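# About Lilura

Lilura rents cups, trays and pitchers for parties, school festivals and small weddings. We are in Skeltstead since the beginning, and we work from one long hall behind the old Hellwig bakery. Our cups are colored, light to carry, and made to be used many times.

A cup comes back to us, it is washed, it is checked, and it goes onto a white tray with others of its kind or of a matching color. This is the part of the work which guests do not see.

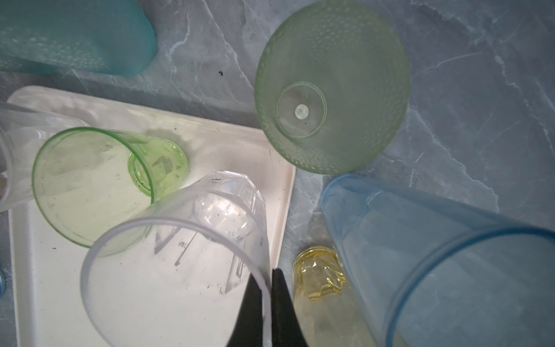
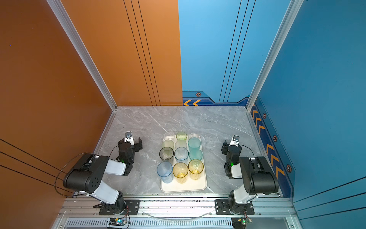

*Mixed-color drinking cups and a white tray on the gray marble top.*

## How we began

The company was started by Friederike Kuhlmann, who had organized summer parties for her choir and was tired of carrying home bags full of paper cups. She bought 30 cups from a closing canteen in Romness and lent them to neighbors. The neighbors asked for more. Ottmar Ackermann joined her with a delivery van and a good head for lists, and today our stock has 3070 cups in our own register.

We are still a small firm. Friederike chooses the colors and speaks with customers. Ottmar plans the deliveries and repairs almost everything, including the dishwasher.

## What we rent

Our customers ask most often for the mixed set. It has green, teal, blue and yellow cups together with clear and smoky gray ones, so each guest can remember which cup is his or hers. Some cups have a smooth wall, and others are frosted or have small raised bumps. Children like the bumpy ones very much, and they are also easier to hold with cold hands.

You can order one tray or many. For events with more than 300 guests please write to us before you fix the date, especially for October, when the harvest festivals take place.

## Giving back the cups

Please empty the cups and put them on the tray. It is not necessary to wash them. If a cup is cracked, send it back also, and we will exchange it from the reserve. For a lost cup we ask a small payment, which is written in the rental paper.

## Visit us

You are welcome to come and touch the cups before you decide. Please call first, because we are often on the road with the van.

Lilura, Hellwig Yard, Skeltstead
Telephone extension for rentals: 1441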